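Asabe Nwankwo
Final-year project report, submitted June 16, 2024

# Can a machine do the chores yet? Bags, zips and laundry at two sites

## 1. What the project was about

I work part-time in the stockroom of a charity shop in Osuvgate, and most of my shift is spent on jobs that sound simple. Bags have to be emptied, checked, closed and put on a shelf. Clothes have to be hung up. At home I do much the same with the washing. The question for this project was how much of that work a robot arm can do now, without a person stepping in.

I limited it to four chores: opening a bag, closing a bag, moving a bag from a table to a shelf, and folding a towel. I left out anything with water or heat because of the lab rules.

## 2. Where the work was done

The trials were run in the teaching lab at Stukow, on a single arm with a two-finger gripper. The arm was steered by a person with a hand controller for the first part of the project, and ran on a trained program called Cocco for the second part. Cocco was written by an earlier student group and I did not change it, apart from the speed limit.

For comparison I timed myself doing the same chores in the shop stockroom. I also spent two afternoons in May at the Trakgate warehouse, where returned goods are sorted by hand. The shift lead there let me watch and take notes but not film.

## 3. Method

Each attempt began with the item on a plain table and ended when the chore was done, when the arm stopped by itself, or when I stopped it. An attempt counted as a success only if no person touched the item. I did not give half marks. This was hard on the towel results, where the arm often made a fold that I would have accepted at home but which did not meet the rule I had written down.

There were 3,668 attempts in total. Of these, 1,751 were steered by hand and the rest were run by Cocco. I threw out 285 hand-steered attempts because the log file had no end time. That was my mistake – I had set the logger to save only when the next attempt started, so the last one of every batch was lost, along with one whole morning.

## 4. Bags

Bags took up most of the time. A box keeps its shape when you push it, so the arm can be told where the edge is and the edge will still be there a second later. A soft bag gives way. If it is not full, the top sinks in when a finger presses on it, and the place you meant to grip has moved.

The first thing I learned was to look for the stiff parts. On a holdall these are the rings where the shoulder strap clips on, the webbing, and the zip itself. Plain cloth between them is a poor place to hold, as it bunches up and then slides out. When steering by hand I went for a corner of the bag near a ring whenever I could reach one. 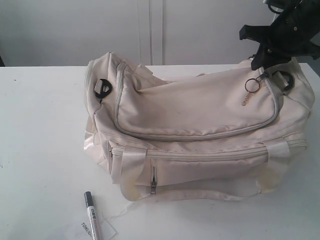
Cocco had no rule of this kind. It chose a grip from the outline of the bag, and with pale bags on a pale table it sometimes got the outline wrong and closed on nothing. Putting a dark cloth on the table helped, but I kept those attempts in a separate batch, as a stockroom would not have a dark cloth laid out for every item.

Zips were the worst part of the work. To open one, a person holds the cloth at one end and pulls the slider with the other hand. With one arm there is no second hand, and the whole bag gets dragged over the table. I tried a strip of rubber mat underneath. It worked for heavy bags and made no difference to light ones. Small sliders that lie flat against the cloth were also difficult, and I had to come at them from the side.

Moving a bag to a shelf went better than I had expected. Once the arm had a good hold on the webbing, it rarely dropped anything. The usual failure came at the end, when a handle caught on the gripper as it backed away and the bag came off the shelf again. Cocco did not check for this. It reported the chore as done.

## 5. Towels

I used hand towels only. The arm could find a corner in most attempts if the towel was already flat. If it was in a heap, as it would be coming out of a basket, the attempt usually failed before the first fold. At Trakgate I asked one of the sorters how she found the corners so quickly, and she said she shook the thing and did not think about it. I had nothing in the program that did the same job as a shake.

## 6. Time and cost

Speed was the other problem. I can empty, check and shelve a bag in less time than Cocco needed to settle on its first grip. I had the speed limit set low, which is partly my doing, but raising it made the dropped grips more common.

The parts I bought came to £500, mostly spare finger pads and the rubber mat. The arm belongs to the department and is not counted in that.

## 7. Answer to the question

For moving a bag to a shelf, the answer is nearly, if somebody checks the last step. For opening and closing bags, and for folding towels out of a heap, it is no with this equipment. A second arm would help with the zips and I would start there if I did the project again.

My manager at Osuvgate asked whether she should be saving up for one. I told her to spend the money on better shelving.

## 8. Still to do

- Re-run the closing trials with the logger fixed
- Try softer finger pads on webbing
- Ask Stukow whether the second arm is free in the autumn
- Add the Trakgate notes as an appendix once the shift lead has read them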